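Skonura Shared Office: Frequently Asked Questions

How do I reserve a desk?
Write to the front desk or use the form on the Plalum website. You receive a confirmation by e-mail, usually on the same morning.

Can I choose my chair?
Yes. The black office chairs on wheels belong to the room, so you may take any free one. Please return it to a desk in the evening.

Is the floor strong enough for the wheels?
It is a wood floor and the chairs are made for it. Please lift boxes and do not pull them.

A table by the brick wall, and chairs on the wood floor:
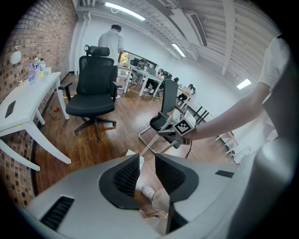
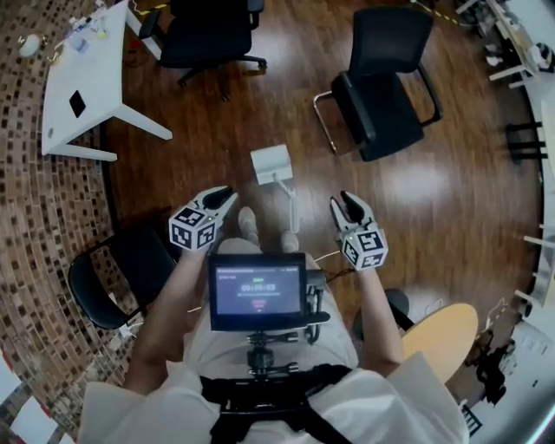
May I leave a bottle or a cup on the table overnight?
We ask you not to. The tables are wiped after closing, and things left on them go to the shelf near the Pfister cabinet. We keep them there for 2 weeks.

Can I move my table?
You can move it a little, but two people should carry it. Please check first that no cable is under the legs.

Do you have lockers?
Yes, 5 small ones at the entrance on Staltska side. Bring your own padlock.

How much can I print?
Each member has 300 pages per month, black and white. Color pages are paid separately.

When does the heating start?
In October. If you feel cold before this, please tell us and we will bring a small heater to your desk.

Last updated: 13 Mar 2025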